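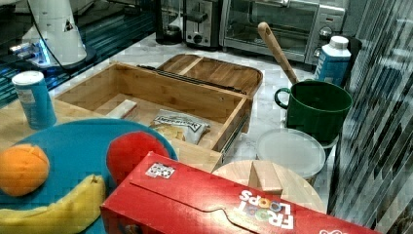 What is a tolerance? A tolerance is the amount by which a finished dimension may differ from the size on the drawing and still be accepted. If a shaft is drawn at 25 mm with a tolerance of plus or minus 0.1 mm, any shaft between 24.9 mm and 25.1 mm passes inspection.

Chapter 7
Tolerances and Fits

Every machined part is a little larger or smaller than its drawing. Tools wear down, stock moves in the vise, and metal grows as it warms. The designer decides how much error the part can stand, and the machinist picks a process that stays inside that limit.

Tight tolerances cost money. A hole that can be drilled in one pass may need drilling, boring and reaming if its limits are cut in half. Students often put the same close tolerance on every dimension of their first drawings. The shop then has to hold a cover plate to the same limits as a bearing seat.

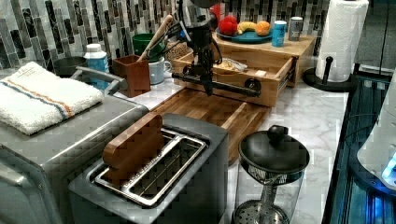 One reader of the previous edition wrote that her shop had scrapped 34 brackets over a tolerance on an edge that touched nothing. The drawing had been copied from an older job, and the title block still carried the old general tolerance. Check the title block first. It applies to every dimension that has no limits of its own.

A fit describes how two mating parts go together. In a clearance fit, the shaft is always smaller than the hole. In an interference fit, the shaft is always larger and must be pressed in, or the outer part heated. A transition fit may come out either way, depending on where each part falls within its limits.

Our main case in this chapter is the Furero gearbox housing, drawing 907, made at the Bredton plant. The housing is 252 mm long and has two bearing bores. We will return to it in Sections 7.3 and 7.5. 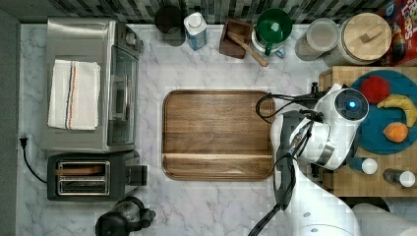 An inspector at Bredton remarked that most arguments over a bore come down to temperature, and that he will not measure a housing until it has sat in the gauge room overnight. Standard reference temperature for length measurement is 20 °C. Section 7.4 shows how to correct a reading taken at another temperature.

Before going on, review the reading of micrometers and bore gauges in Chapter 6.

7.1 Basic Size and Limits

The basic size is the size from which the limits are worked out. The upper limit is the largest size allowed, and the lower limit is the smallest. Subtract one from the other to get the total tolerance.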